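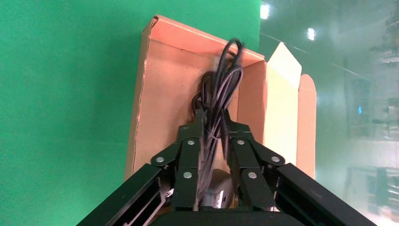

What is the difference between a cable's bend radius and its coil diameter?
The bend radius is measured from the center of the curve to the inside surface of the cable, while the coil diameter is measured across the whole loop. A cable with a minimum bend radius of 50 mm can be wound no tighter than a loop with an inside diameter of twice that value.

Cable coiling

Cable coiling is the practice of winding a flexible cord, cable or hose into loops for storage or transport. It is treated separately from spooling, in which the cable is wound onto a rigid drum, and from flaking, in which it is laid out in long parallel folds. Coiling is used for power leads, audio and video cables, network patch cords and ropes.

Terminology

A single complete loop is called a turn. The natural curve that a cable keeps after long storage is its set, or memory. The twist added to a cable by each turn is called torsion. A hockle is a permanent kink that forms when a twisted loop is pulled tight.

Mechanics

Laying a cable down in identical loops adds one full twist per turn. If one end is free to rotate, the twist works its way out as the coil is made. If both ends are fixed or heavy, the twist stays in the cable and shows up as figure-eight shapes or as loops that stand away from the coil. Repeated torsion loosens the lay of stranded conductors and can separate a braided shield from the jacket under it.

Stiffness depends on the jacket material, the number and size of conductors, and temperature. PVC jackets harden in the cold and take a strong set. Rubber and silicone jackets stay flexible over a wider range but cost more and pick up dust.

Methods

Over coiling. Every turn is laid in the same direction. The method is quick and suits short leads.

Over-under coiling. Turns alternate between a normal loop and a reversed loop, so that the twist of one cancels the twist of the next. The coil pays out straight when thrown or pulled. If an end is passed through the center by mistake, the reversed loops form a row of overhand knots.

Figure-eight coiling. The cable is laid on the floor in crossing loops. It is common for long outdoor runs and fiber cable, which is sensitive to torsion.

Elbow wrapping. The cable is wound between the hand and the elbow. Most handling guides advise against it for anything except light cord, as the turns are tight and uneven.

Securing

Coils are held with hook-and-loop straps, cotton tie line or rubber rings. Plastic zip ties are used for goods in transit, though an overtightened tie can deform the jacket. The Engström pattern, a wide strap with 2 slots, stays attached to the cable near the plug when the coil is open. The Erketti ring is a molded loop sized for coils of up to 15 turns.

Storage

Coils are hung on broad pegs or laid flat in bins. A narrow hook concentrates the weight on one point and leaves a sharp bend. The Nerville method, named after the depot where it was adopted, sorts coils by length and marks each with a colored band at both ends. Clulisance racks use 3 tiers, with the heaviest cable on the lowest.

See also

Bend radius
Cable drum
Flaking (rope)
Strain relief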